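Section 4. Washing and drying a fabric school bag

This section covers the Drullo day pack in all sizes. For the rolling version, see Section 6.

Before you start

Empty every pocket, including the flat one behind the back panel. Turn the bag upside down over a trash can and shake it. Crumbs left in the seams turn to paste once they get wet.

Unclip the shoulder straps if yours come off. Wash them by hand in the same water.

Caution: Do not use bleach or fabric softener. Both damage the coating on the inside of the fabric.

Hand washing

1. Fill a sink or tub with lukewarm water, no warmer than 30°C.

2. Add two tablespoons of mild liquid detergent and stir until it dissolves.

3. Brush off dry dirt first. An old toothbrush works well along the seams and around the zipper teeth.

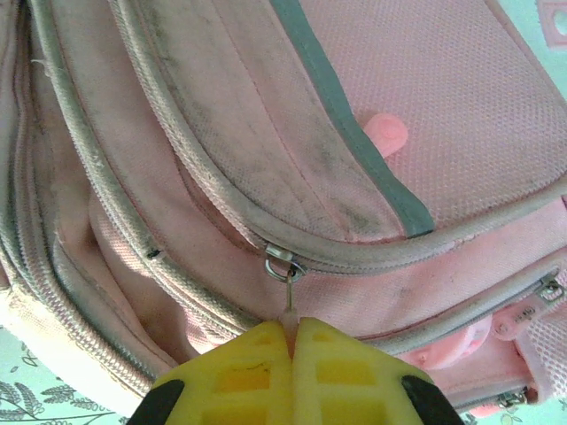
4. Open all zippers fully and put the bag in the water. Press it down until the padding is soaked through.

5. Rub stained areas with a soft cloth. For ink or grease, put a drop of detergent directly on the spot and wait 10 minutes before rubbing.

6. Drain and rinse until the water runs clear. The padded parts hold soap longer than the rest – squeeze them, but do not wring.

Note: Some color in the first wash water is normal with new bags.

Drying

7. Hang the bag upside down with the pockets open, out of direct sun. Allow a full day, or two in damp weather.

8. Check the bottom corners before you put anything back in. They dry last.

Caution: Do not tumble dry or iron. Heat can loosen the reflective parts.

Stiff zippers

If a zipper drags after washing, run a plain wax candle along both sides of the teeth and work the slider back and forth. Do not use cooking oil. Replacement pulls are listed on page 43.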